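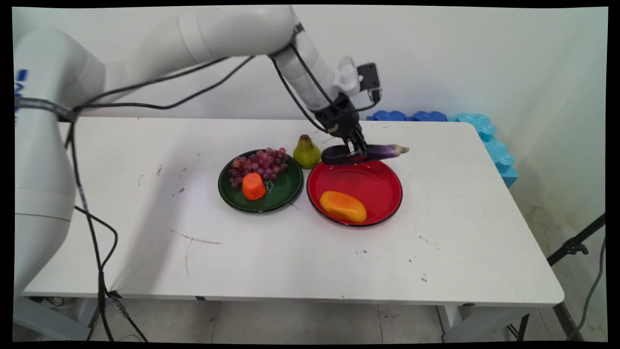

二指夹爪和腕部相机支架，装在白色机械臂上。夹爪横着夹住一根长茄子，下面是红盘子。

Sturkis 二指夹爪套件（带腕部相机支架）

型号：Sturkis 二指，桌面用
制作：Sanent 小工作室
价格：2802元，不含机械臂，不含相机
发货：付款以后7天以内
状态：有货，黑色

产品介绍

Sturkis 是一套给桌面机械臂用的二指夹爪，适合在家里或者在共享工坊自己安装的人。它的手指和连杆是黑色金属板做的，用螺丝连接，所有的螺丝都可以从外面拧到。如果您弄弯了一块板，可以只换这一块，不需要把整个夹爪寄回给我们。

套件里还有一个白色的塑料支架，用来在手腕旁边固定一个小相机。相机朝下看桌面，可以看到手指和手指之间的东西。支架是打印件，我们也提供文件，您可以自己打印。整套打印件在我们的机器上需要将近18个小时，请不要在睡觉以前才开始，第一层最好有人看着。

我们在 Damine 共享工坊里设计和测试这套夹爪。工坊的桌子是普通的白色折叠桌，桌面有划痕和小黑点，我们觉得这样的桌子很合适，因为多数用户家里也是类似的桌子。

包装里有什么

夹爪主体，已经装好，手指在打开的位置
腕部相机支架，白色塑料
与机械臂法兰连接的转接板
驱动电机的线，带插头
绑带，用来把线固定在手臂上
螺丝一袋，另外有几个备用的
内六角扳手两把
纸质说明书，中文和荷兰文

不包括的东西：机械臂、相机、电源、电脑。

规格

夹爪重量：504克，不含相机和支架
手指：两个，平行运动
材料：黑色金属板，表面哑光；支架是塑料
通信：串口，说明书里有完整的指令表
软件：Python 库，可以在 Linux 上使用，Windows 上我们只测试过基本的功能
工作温度：室内使用

请注意重量。夹爪的重量要算进机械臂的负载里，相机和支架也要算。有的用户只算了物体的重量，然后手臂在伸得很远的时候报警，这不是夹爪的故障。

可以夹什么

我们常用蔬菜和水果做测试，放在有颜色的盘子里。盘子有边，表面又光滑，比方块难一些。茄子是比较好的开始：它长，表面滑，两头粗细不一样，手指夹的位置不同，它的姿势就不同。梨要慢一点夹。葡萄请放到最后再试，一串葡萄没有固定的形状，用两个手指不容易夹稳。

夹软的东西时，请在软件里把力的上限调低，从最低的一档开始，每次加一档。力太大的时候物体会留下印子，力太小的时候它会在移动中转动。转动不一定是坏事，但是如果您要把它放到一个准确的位置，就需要在放下以前再看一次相机的图像。

安装步骤

一、关掉机械臂的电源，拔掉插头。把手臂放在一个您可以轻松碰到手腕的位置。

二、把转接板装到法兰上。螺丝先都拧上一半，然后按对角的顺序拧紧。转接板上有一个小缺口，它应该对着手腕上出线的那一边。

三、把夹爪装到转接板上。两个手指要和最后一个关节的零位对齐。如果差一点点，可以以后在软件里改，但是差很多的话，相机的方向也会不对。

四、装白色支架。支架只用两颗螺丝，请用手的力气拧，不要用电动工具。塑料的孔拧坏以后只能再打印一个。

五、走线。线沿着手臂走，在每个关节旁边留一个松的弯，然后从底座后面下去。底座的柱子上可以绕一条绑带，把线收在一起。装好以后，请用手慢慢转动每一个关节到两边的极限，看线有没有被拉紧。这一步很多人跳过，我自己第一次也跳过了，结果换了一条线。

六、装相机，调角度。相机应该能看见两个手指，也能看见手指前面的一块桌面。手指在画面的下方比较好用，这样上面的大部分地方可以看物体。

腕部相机的画面

装好以后，您的画面和下面的差不多就可以。黑色的夹爪在下边，茄子的粗头在手指中间，另一头朝上，盘子的内侧有白色的反光。反光会影响按颜色识别的程序，您可以把灯移到旁边，或者在灯前面放一张白纸。不要马上去改程序里的颜色范围，先改灯。

画面中夹爪上的银色螺丝很亮，如果您的程序把它们当成物体，请在软件里用遮罩盖住下边这一块。我们的 Python 库里有一个遮罩文件，和这个支架的角度配合。您改了角度，遮罩也要重新画。
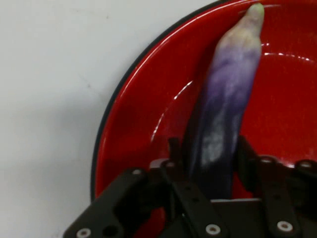

校准

校准要做两次，一次在没有物体的时候，一次夹着物体。

第一次：让夹爪完全打开，再完全关上，软件会记住两个位置。关上的时候手指之间不要有东西，也不要有手指，我说的是您的手指。

第二次：夹一个您知道宽度的东西，例如一个方的木块。读出来的宽度和真实的宽度如果不一样，把差值写进设置文件。茄子不适合做这个校准，它每一段的宽度都不同。

校准以后请保存文件并且备份。更新固件会删除夹爪里的设置，这一点我们知道，还没有改好。

在桌子上使用

机械臂的底座要固定好。折叠桌比较轻，手臂快速移动的时候桌子会晃，相机的图像也跟着晃。我们建议先用低速。桌子的边上可以放拼接的泡沫块，圆的东西滚过来的时候可以挡一下。

盘子最好选有明显边线的，例如红色或者深绿色的盘子加黑色的边。程序找一个圆比找一片颜色容易。白盘子放在白桌子上很难看清楚，对人也一样。

如果您除了腕部相机还要一个看全部桌面的相机，可以另外用一个灯架或者三脚架。我们不卖架子，一般的都可以用。

安全

手臂运动的时候请不要把手放到两个手指中间。夹爪的连杆之间有缝，也会夹到皮肤。
长头发和宽的袖子请收好。
家里有小孩的话，不用的时候请拔掉插头，只在软件里停止是不够的。
用过的蔬菜水果请不要再吃，螺丝和关节里有润滑油。

清洁

用微湿的布擦，然后用干布擦。葡萄的汁会进到连杆里面，干了以后手指动起来有阻力。这时候把外面的板拆下来，用棉签清理，再加一点点油。不要把夹爪放到水里。

常见问题

可以装在别的机械臂上吗？
如果法兰的孔一样，就可以。孔不一样的话，请把法兰的图纸发给 Ruben Brouwer，他可以做转接板。做一块新的转接板要另外付费，请先问价格再付款。

手指可以换成更长的吗？
可以，但是手指长了以后夹的力会变小。手指的图纸和支架的文件在同一个下载包里。

支架有黑色的吗？
没有现货。您可以用黑色的材料自己打印，尺寸不变。

为什么关上的时候有一点声音？
新的夹爪会有轻的咔嗒声，用一段时间以后会变小。如果声音很大，或者手指一高一低，请停止使用，给我们发一段视频。

可以到工坊看吗？
可以，请先写信约时间。Yatziri Xolalpa 负责工坊里的演示，她说西班牙语和英语，中文的问题请写给我，我回答得慢一点，但是都会回答。

版本说明

2025年8月的版本换了白色支架，相机的线现在从侧面出来。旧支架的用户可以免费下载新文件，孔的位置没有变。下一个版本计划在十一月，主要修改固件，夹爪本身不变。

订购

请在订单的备注里写您的机械臂型号和相机型号。没有写的话，我们会按标准的转接板发货。换转接板的邮费由买家付。

本页的中文是 Sanent 自己写的，如果有不清楚的句子，请告诉我们，我们会改。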